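Clornora Trust small grants — progress report, second half of year
Project: Wada Lane parish papers, sorting and cataloguing
To: Sachiko Sakai, grants
From: Hiyori Nishimura
27 Oct 2023

Sachiko, sorry this is later than the form asks for. Figures are on the spreadsheet, this is the wordy bit.

Where we are

Sorting finished. Cataloguing well on, not finished. Of 1681 items on the first list we have nearly 90 per cent described to the standard we agreed in May. What's left is mostly the loose bundles from the vestry chest, which are slow. Single sheets, often no date, three or four hands on one page. I had put those down as a fortnight's work and it will be more like two months.

The rate books are done. School log books done, except the one for 1947 which has gone to Jurkell for its spine. Their quote was inside what we set aside so no change to the budget line. They want it for five weeks. I have asked for it to be photographed before any sewing is touched, and they've agreed that in writing.

Maps: all flattened, all in folders. One of the tithe copies had been folded the wrong way for so long that it has split along the middle. Not repaired. It is safe to store but I would not want it handed out in the reading room. There's a tracing that will do for most people.

Storage

New shelving is up in the back room and the boxes have been moved across. Shelf numbers on the old handlist are therefore wrong, all of them, and I'm correcting as I go. If anyone from your side uses the handlist before Christmas please tell them to ask me first.

Damp. The readings were too high through most of August, better since the gutter was cleared. The dehumidifer we hired went back at the end of September. I would like to buy one outright next year, see below.

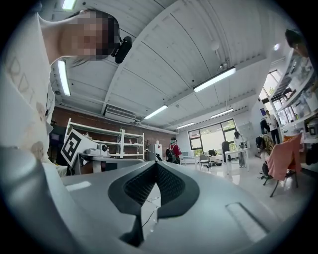 Spending

On track overall. Boxes and folders came in under, postage and carriage over, and the two more or less cancel out. The underspend on travel is real — I'd budgeted for four trips to the county record office and only needed two, as they sent scans of the bishop's transcripts instead. I would like to move that money to the damp problem. Do you need a form for this or is an email enough?

Paper prices went up again in the summer. The supplier held the old price on the big order but won't on the next. Small sum, just flagging it.

Catalogue software

Rilano is working, mostly. Import of the old card index went through on the third try. Dates are still the trouble. It wants a full date and half our papers say "Lady Day" or nothing at all. I've been putting the best guess in the date box and the real wording in the notes, and that searches well enough. Export to the county's format has not been tested. It was meant to be tested by now and that's down to me.

Access and public side

The open afternoon was busier than the one in spring. Most people came for family names, a few for the lane itself and when the houses went up. We had three new deposits out of it, including a run of flower show programmes and a butcher's account book, both of them lovely things. Not on the original list so they will be numbered seperately at the end.

The talk at the school was moved twice and is now after half term. The teacher wants the year sixes to handle something old. I've said yes to the duplicate show programmes and no to everything else.

Things that went wrong

Lost nearly three weeks in the summer to the key problem, which you know about. Both sets now signed for.

One box was listed twice under different numbers and I only caught it last week. Total above allows for this.

I underestimated the Latin. The earlier court papers need someone better than me, and I've described them in brief for now with a note saying so.

Next six months

Vestry bundles first. Then the export test, then the index of surnames, which is what people ask for most. The 1947 log book back on the shelf. A short printed guide if there is money left, otherwise it goes online only.

What I need from you: a yes or no on moving the travel money, and whether the end date can slip to the end of May. I'd rather ask now than in March. No extra funds wanted for the extension, just the time.

Receipts are in the post, the carriage one is a copy as the original went through the wash.

Hiyori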